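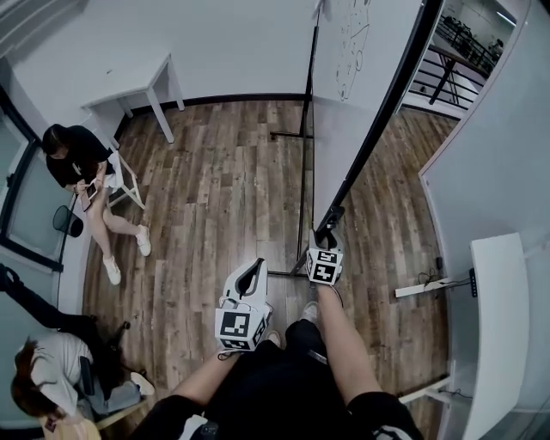 Print this page | E-mail this page
Reading time: 4 min

Notes for week 6: the visit to Drerwood
Elínborg Blöndal
May 13, 2022

Read these before you write up the visit. Those of you who were on the second bus missed the introduction and got the coffee, so you came out even.

1. What was demonstrated
Hand-held grippers. A person carries one in each hand and does an ordinary job with them, and the recording is used later to train a robot arm. The square black-and-white markers on the grippers let software work out where each one is and how it is turned. Several of you wrote "QR code" on your sheets. Please stop.

2. The task
Furniture, mostly. Getting the tip of a gripper against the leg of a whiteboard stand is dull to watch, and you should ask yourselves why it is hard to program. Consider the thin leg, the tall board on top of it, and where you would push.

3. Numbers from the talk
Drerwood has 1053 recordings from April, of which 443 were kept. The speaker went past this slide quickly. I would like you to go past it slowly. Some 20 were thrown out for bad lighting, which leaves plenty for you to speculate on.

4. For your write-up
Two pages. Compare the hand-held method with the joystick setup we saw at Harries. Say which you would rather do for a whole shift, and be truthful. The free pen does not count as a finding.

Shares: 4 | Comments: 0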